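Skokent forum > Gathering demos

ona_k
We're at almost 1,613 demos now, and I do wonder – bless us all – whether we still need more of the cabinet. I'd much sooner start on drawers.

dariusr
Sorry Ona, I don't agree! Give me 112 more with the can shifted a bit each time, then drawers, I promise.

Tarmo D
With Darius on this one, though I'd keep both doors wide open for now. 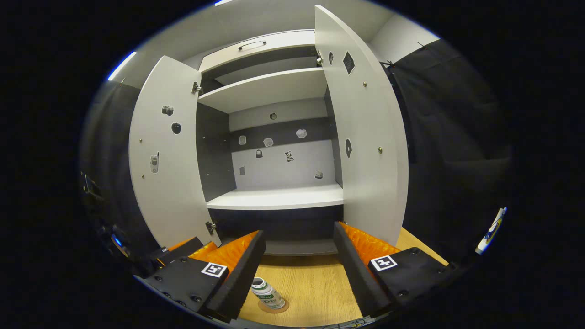 Can on its coaster, cabinet doors open

ona_k
Fine, but I'm only doing two batches before tea.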